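Bundale Community Support > TV apps > Live channels
Subject: Live channels stop on Vovico box, on-demand is fine
Status: Solved
Device: Vovico streaming box, connected to a Westetti TV
Internet provider: Furnival

Original message

Good evening. I write here after I already tried the chat in the app, where I received only the advice to restart.

I use the Bundale app on a Vovico box. Movies and series from the library play without any problem, also in the highest quality. But when I open a live channel, it plays for seven minutes and then the picture freezes. The sound continues for a moment and then it stops too. After this I see the message "This channel is not available in your area". If I go back and open the same channel again, it plays again for seven minutes. It is the same with news, sports and the local stations.

I have the plan with live channels and it is paid. On my phone, with the same account and the same Wi-Fi, live channels play the whole evening.

What I tried before writing:

Restarted the box from the menu, and later by pulling the power plug.
Signed out of Bundale and signed in again.
Deleted the app and installed it again.
Changed the HDMI input on the TV. I did not expect this to help and it did not.
Set the video quality to "Medium".

The problem began in May, after the box installed an update by itself during the night. I can't say for certain that the update is the cause, but before it I had no trouble.

Reply from Bundale Support

Thank you for the detailed report. The message about your area appears when the app checks your location again during a live program and the answer does not match your home area. Library titles do not need this check, so they keep playing.

Please open Settings > Account > Home area on the box and tell us what is shown there. Please also tell us if the box uses a cable or Wi-Fi, and if you use a VPN or a custom DNS server.

Reply from the author

Under Home area there is my correct ZIP code. But under it there is a line "Last location check: failed". On the phone the same line says "OK".

The box uses a cable directly to the Furnival router. I have no VPN. I never changed the DNS on the router, and on the box I did not know that it is possible to change it.

I made one more test. I removed the cable and connected the box over Wi-Fi, and the channel froze after the same time. So the cable is not guilty.

Reply from Bundale Support

That helps. After the recent Vovico update, we see on some boxes that the network settings go back to an older saved profile. Please check Settings > Network > Advanced. If "DNS" is set to "Manual", change it to "Automatic" and restart the box.

In the same menu, please check the time zone. A wrong time zone can also make the location check fail.

Reply from the author

I found both things. DNS was on "Manual" with 2 addresses that I don't recognize. I bought the box used, so maybe they come from the previous owner and were sleeping there until the update. The time zone was also wrong, by 3 hours. I never noticed, because I don't use the clock on the box – I have one on the wall.

I changed the DNS first and left the time zone as it was, to see which of them is important. The channel froze again, but now the message was different: "We could not verify your session". Then I corrected the time zone and restarted. Now the line says "Last location check: OK", and a live channel has been playing for two hours.

For other people who have the same error, this is the order that I would recommend:

1. Look at the line "Last location check" under Home area. If it says "failed", continue.
2. Set DNS to "Automatic".
3. Set the time zone by hand. The option "Detect" gave me the wrong one again.
4. Restart the box from the menu and wait until the home screen is fully loaded before you open Bundale.

One small question remains. In the program guide, the start times of the local stations are still shown in the old time zone, although the channels play correctly. Is the guide saved somewhere separately?

Reply from Bundale Support

Yes, the guide is stored on the box and is renewed overnight. You can renew it now under Settings > Guide > Reload. We have passed the note about "Detect" to the team that works with Vovico.

Reply from the author

Reload worked and the times are correct now. I keep the box on the cable again, it starts the channels a little faster this way. You can close the ticket – and thank you for the patience with my long messages. If the next update changes the DNS back, I will write under the same ticket number.
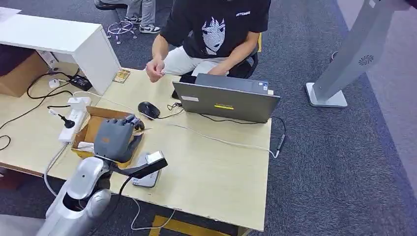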